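## 4. Getting the two arms ready for a folding session

I'm picking up where Jamie Whitlock's section on the bases left off, so I'll assume both arms are bolted down and powered off.

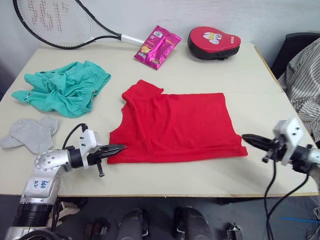
Most of my mornings on this cell go into the same half hour of checks, and I've got it down to a routine I can do with a coffee in the other hand (put the coffee on the shelf, please, Kumaresan). Do the steps in order the first few times. After that you'll find your own rhythm.

### 4.1 Cables first

1. Hit the red stop on the Plandach box and leave it pressed. You'll release it in 4.3, not before.
2. Start at the left wrist and follow the cable back with your fingers. You want a loose loop at the bracket, enough that the wrist can turn both ways without tugging.
3. Do the same on the right arm. These cables hang down past the table edge, so swing the wrist by hand and watch that nothing snags on the way.
4. Tidy anything lying on the floor where you'd put your feet.

> **Caution:** Never use a cable to pull an arm toward you. I did it once in my first week and spent the afternoon re-crimping a connector.

### 4.2 Brackets and grippers

1. Put a driver on every screw in the white mounting brackets. Snug is plenty! The bracket will crack if you lean on it, and spares come from Flidton in their own sweet time.
2. Open and close each gripper by hand. It should glide. If it's gritty, wipe the rails with a dry cloth and try again.
3. Close the fingers on a strip of paper and pull. If it slides out easily, the tips aren't meeting and you'll need the shim kit in the Sedgwick drawer.

> **Note:** Nuria Degefa likes a drop of oil on the rails. I don't, it ends up on the shirts. Dry cloth only unless she's the one doing the laundry.

### 4.3 Waking it up

1. Stand back, release the stop and switch on the left arm, then the right.
2. Open Gava and choose **Home both**. The arms will rise slowly and park.
3. Set the speed to 40 per cent. Leave 100 for people who've been on the cell longer than you have.
4. Set the wrist travel limit to 400 mm on each side. If Gava throws error 602, one of the arms didn't finish homing, so press the stop and go back to step 1.

### 4.4 A slow first grab

1. Lay one shirt flat in the middle of the table, where both grippers can get to a bottom corner.
2. Run **Touch corners**. Each gripper should come down beside the fabric and stop just short of it.
3. If one side lands high or low, nudge it in Gava a millimetre at a time and save. Small nudges, promise me.
4. Run it again, then try a real pinch and lift.

Mesh is fussier than plain cotton because the fingers can poke through the holes, so I give it a slightly wider pinch. Socks are a whole other story, and Tracey Horrocks covers them in section 6.

If the pinch keeps slipping after three tries, write the arm and the gripper opening in the log and come find me or Jade Haworth before you change anything else.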